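From: Heriberto Sánchez
To: clostley-oldhouses list
Date: 28 Sep 2025
Subject: Re: [oldhouses] reglazing vs. living with it

Sorry for the slow answer, between the roof and the day job I am way behind on this list. Replying to the tub question below plus a few that came in off-list.

> We are in a 1938 house with what I think is the original cast iron tub.
> The bottom is dull and rough and holds dirt no matter what I scrub with.
> Had one quote to reglaze, one guy who says rip it out, and my sister
> says leave it alone. Also every rubber mat I buy leaves marks. What did
> the rest of you do? And did the fumes really last days?
> – Plallby Road, upstairs bath

OK so. First thing, stop with the scouring powder. I did the same for years and all it does is open up the enamel more. Dish soap, warm water, soft sponge, and for the rust streak under the faucet a little lemon juice, rinse it off quick. Don't walk away from it. Old enamel and acid is not a good pair, some of it is not acid resistant at all.

Second, before you pay anybody, find out if it's really cast iron. Magnet sticks to steel too so that tells you nothing much. Knock on it. Iron sounds dead, steel rings like a pot. If it's iron I would not let the rip-out guy in the door – mine wanted to break it up with a sledge and haul it down the front stairs in peices, over a plaster ceiling that was fine up to then.

Third, reglazing. It's a coating. It's paint, very hard paint, and it lives or dies on the prep. Ask them:

what they etch with
whether they pull the drain and overflow or just tape around them
what happens if it peels in year 2, and get it in writing
who runs the exhaust fan and where the hose goes

My quote for the one bath was $3000 with the tile surround included, which I thought was nuts. Prado came in lower but only for the tub, no tile. Soranix never called back. Anybody had luck with them?

Mats. Suction cups are the problem. On a coated tub they pull at the finish every time you peel them up, and water sits under there. Get one with holes so it drains, hang it up after every single shower, no exceptions. On bare old enamel you have more slack but the same grime ring will show up if you leave it down.

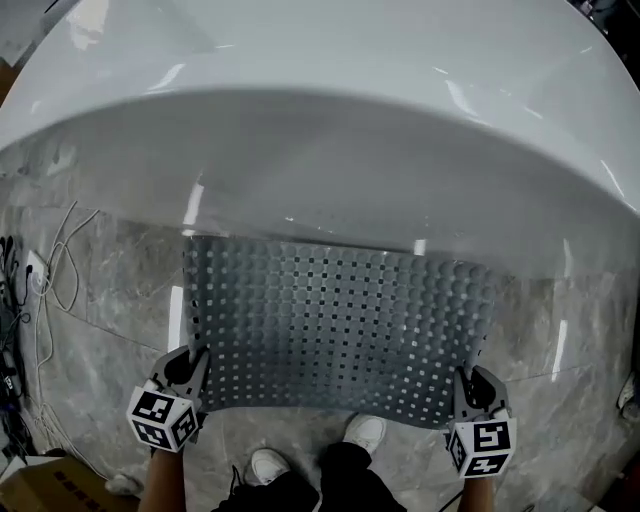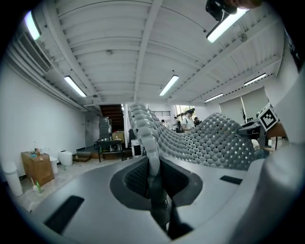
Marguerite wrote back to me that she gave up on mats altogether and had the grit additive mixed into the bottom coat when hers was redone, and that it grips fine but is miserable to clean, you need a nylon brush and a lot of patience. She'd do it again for her mother's bath, would not do it for her own. She also says the smell was gone in 2 days with the window open and the door shut with a towel along the bottom, but that was in March with the heat on, so your milage may vary.

I'd plan on sleeping somewhere else the first night regardless. Birds out of the house too, if you have any.

For the upstairs tub I'd wash it properly, wait a month, see if you still hate it. Dull is not broken. Chips down to black metal are another story, those need touch-up before they rust underneath.

Someone asked about the faucet hole spacing on the old ones, will measure mine when I get home and post it as a new thread.

Heriberto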